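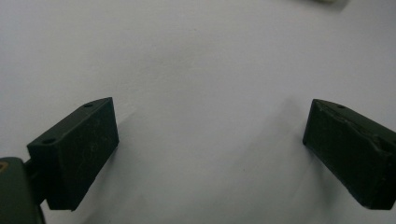 Photo: Jairo Urrego / Skundside

4. Setting up on a white surface

The Skinduseo desk lamp leaves the Munberg works with a colour setting that the box calls "true daylight". Treat that as a sales phrase. Every lamp I have set up has needed adjusting once it was on the desk it was going to live on, and a plain white surface is the best place to do it. White shows a tint that dark timber hides.

Before you start

You will need a white tabletop or a few sheets of plain matte paper. Glossy paper throws glare back at you and you will end up chasing reflections. The leaflet recommends the "calibration card" sold separately. I tried it beside a sheet from the printer tray and could not pick a difference.

CAUTION: Unplug the lamp before tightening the base clamp. The cord runs close to the screw and is easily pinched.

4.1 Fitting and first light

1. Clamp the base to the rear edge of the desk. Hand tight is enough.
2. Raise the arm until the head sits 70 cm above the surface. The leaflet says any height will do. It won't, at least not if you want even light.
3. Plug in and press the power button once. Holding it down starts the demonstration mode, which cycles through every colour and is no use to anyone outside a shop.
4. Leave the lamp on while you eat your lunch. The colour drifts a little as it warms up.

Note: The full output is printed on the label as 790 lumens. I have no way of checking this at home and neither, I suspect, do you.

4.2 Adjusting the colour

5. Close the blinds and turn off the ceiling light.
6. Look at the white surface, not at the lamp. If the paper seems yellow, press the right-hand arrow. If it seems blue, press the left.
7. Look away for a minute, then look back. Your eyes adapt, and what seemed white at first may not seem white now.
8. When you are happy, hold both arrows for 2 seconds. The indicator blinks to show the setting is saved.

A slight fall-off in brightness from one side of the page to the other is normal. Moving the head toward the darker side will fix most of it. The makers claim "edge-to-edge uniformity", but they don't say which edges.

4.3 If the setting will not save

Unplug the lamp, wait until the indicator goes dark and repeat step 8. If that fails, enter service code 2321 by pressing the arrows in the usual way (see section 6). This clears everything, including the timer, so write down your timer settings first.

Glykeria Katsaros, who set up the reading room lamps in Cáceres, tells me the save fault went away after the firmware update. Mine still does it. The update may be worth trying, but I wouldn't pay the service desk to install it.

CAUTION: Do not open the lamp head. The warranty ends when the seal is broken, and there is nothing behind it you can repair.

Section last revised November 24, 2021. The timer section will be redone in December.

We use cookies to improve your experience on this site. By continuing to browse you agree to our use of cookies. Accept Manage preferences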